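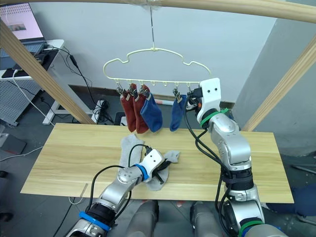

Grorkska Two-Arm Recording Station
Product code: GK-372
Category: Demonstration recording / Bimanual
Availability: Built to order, Domitz

Overview
The GK-372 is a bench station for recording teleoperated demonstrations of two-handed work with soft goods. It is supplied with two arms on a common torso, one gripper per arm, a head camera mount, and the Koyama recording software. Output is a set of synchronized episodes suitable for training imitation policies.

The station is intended for tasks in which one arm holds or steadies an item and the other handles a second item. Hanging socks on a clip hanger is the reference task and is used for acceptance at delivery.

Recording
The operator drives both arms from a leader set. Joint positions, gripper opening and the head view are written to one file per episode, on one clock. Recording starts and stops by foot pedal. An episode can be marked good, failed or discard before the next one begins. Failed episodes are kept by default, and can be left out at export.

Each episode carries a text label for the task and an optional label for each step (grasp, lift, open clip, release). Step labels may be added during recording or afterward in the review tool.

Reference task
Items: one plastic sock hanger with clips, suspended on a wire hook from an overhead beam; socks in more than one color, some already clipped and others left on the tabletop.
Start condition: socks on the table may be flat or bunched. Vary their placement between episodes.
Typical hold: one gripper clamps the end of the hanger bar while the other pinches a sock against the table.
The hanger is free to swing on its hook. Do not fix it in place for recording, as policies trained on a fixed hanger have performed poorly on a free one in our tests.

Specifications
Arms: 2
Working width: 95 cm
Episode storage, internal: 1542 episodes at default settings
Arm identification: colored bands, green on the right arm, blue on the left
Export: per-episode files with index table

Included
Two arms with grippers and cable straps
Torso unit
Leader set and foot pedal
Koyama software license, one seat
28 sample episodes of the reference task

Not included
Table, overhead frame, hanger, socks, operator computer. Any rigid frame may be used if the beam clears the raised grippers. A drawing for a wooden frame is supplied with the manual.

Setup notes
Route gripper cables along the arm and leave a loop at the wrist. Check both wrists through their full rotation before the first session. Recalibrate the head camera whenever the torso is moved. Allow about two hours for first installation.

Known limits
Clip state is not sensed and must be judged from video. Thin fabric may slip at the lowest grip force setting. Left and right arms are not interchangeable without reloading the arm configuration.

Service
Grippers and cables are stocked at the Drokanbridge depot. Technical questions go to Volker Rothe, applications.

Page revised 2019-12-28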